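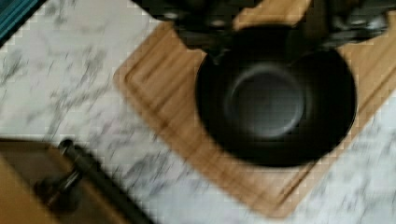

Abb. 1: Greifer über der schwarzen Schale, Blick vom Handgelenk aus

Abschnitt 2: Planen, bevor ihr bestellt

Bevor ihr den Warenkorb vollmacht, bitte erst dieses Kapitel lesen. Ich habe bei meinem ersten Küchenplatz alles in der falschen Reihenfolge gekauft (erst den Arm, dann den Greifer, ganz zum Schluss gemessen) und dafür ordentlich Lehrgeld bezahlt. Ihr könnt das besser! Die Schritte gelten für den Trukden-Aufbau mit einem Arm auf einer normalen Arbeitsplatte. Wer zwei Arme plant, liest bitte zusätzlich Abschnitt 10.

1. Schreibt die Aufgabe auf, und zwar als ganzen Satz. »Der Arm nimmt die Schale vom Schneidebrett und stellt sie wieder ab« reicht völlig. Mit »irgendwas in der Küche« kann euch kein Händler ein vernünftiges Angebot machen, und ihr landet garantiert beim größten Modell.

2. Legt die Gegenstände fest und messt sie aus. Bei Schalen zählt die Dicke vom Rand mehr als der Durchmesser, wenn ihr am Rand greifen wollt. Notiert außerdem Höhe und Gewicht, einmal leer und einmal gefüllt.

3. Messt die Stellfläche mit allem, was dort sowieso steht. Ich räume dafür extra nicht auf. Kleinofen, Becher, Kochlöffel, Vorratsdosen, das gehört alles mit in die Skizze, weil der Arm später daran vorbei muss. Und zeichnet die Kabel mit ein! Die brauchen hinter und neben dem Sockel mehr Platz, als man denkt.

Achtung: Der Sockel muss fest stehen, bevor der Arm zum ersten Mal Strom bekommt. Zwingen oder Montageplatte gehören in dieselbe Bestellung wie der Arm. 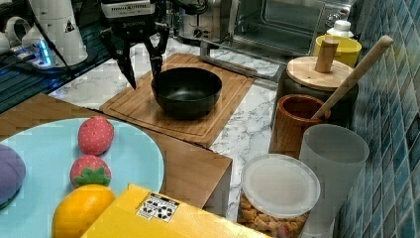 4. Wählt erst den Greifer, dann den Arm. Klingt verkehrt herum, spart aber Geld. Der Greifer hängt mit seinem ganzen Eigengewicht am Handgelenk, und das geht von der Traglast ab. Ich nehme für solche Sachen zwei lange, schmale Finger wie beim Multoma, damit komme ich auch zwischen enger stehende Teile. Lasst euch das Gewicht samt Kamera und Halterung schriftlich geben.

5. Plant die Kameras als eigenen Posten. Eine am Handgelenk ist schön nah dran, verwischt bei schnellen Bewegungen aber gern (siehe Abb. 1). Mindestens eine feste Ansicht von der Seite würde ich immer dazunehmen, lieber gleich zwei aus verschiedenen Richtungen. Im Angebot von Flemo waren die Stative übrigens nicht dabei, also nachfragen!

6. Stellt das Budget auf. Ich rechne in Prozent, dann passt das Schema für kleine und große Vorhaben. Von 100 Teilen gehen bei mir 24 an Greifer samt Ersatzfingern und 10 in die Reserve. Der Rest verteilt sich auf Arm, Kameras, Rechner und Befestigung. Die Reserve bleibt stehen, auch wenn im Katalog von Sani gerade etwas Hübsches drin ist (ja, ich rede mit mir selbst).

Hinweis: Verschleißteile wie Fingerauflagen und Kabel kommen in die laufenden Kosten. Imre Antal, der bei uns die Bestellungen freigibt, hat mir im Januar eine komplette Liste zurückgeschickt, weil ich das vermischt hatte. Recht hatte er.

7. Macht vor der Bestellung eine Trockenprobe mit Pappe. Schneidet euch eine Schablone in der Breite des geöffneten Greifers und führt sie von Hand über die Platte, auch über die hohen Sachen. Bleibt ihr irgendwo hängen, bleibt später auch der Arm hängen.

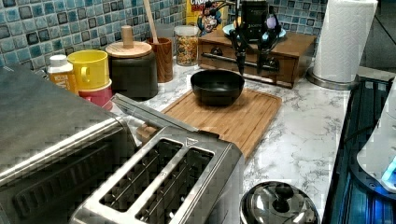

Abb. 2: Schale, Toaster und Vorratsbehälter im Arbeitsbereich

8. Prüft die spiegelnden Flächen. Toaster und Topfdeckel aus Edelstahl werfen Licht zurück, und manche Tiefenkameras kommen damit schlecht klar. Fragt nach einem Leihgerät und probiert es bei euch vor Ort aus, bevor ihr kauft.

9. Holt die Angebote ein und vergleicht sie Zeile für Zeile mit eurer Liste aus den Schritten 1 bis 8. Lieferzeit und Versand bitte immer mit aufschreiben.

Weiter geht es in Abschnitt 3 mit dem Auspacken und der Montage des Sockels.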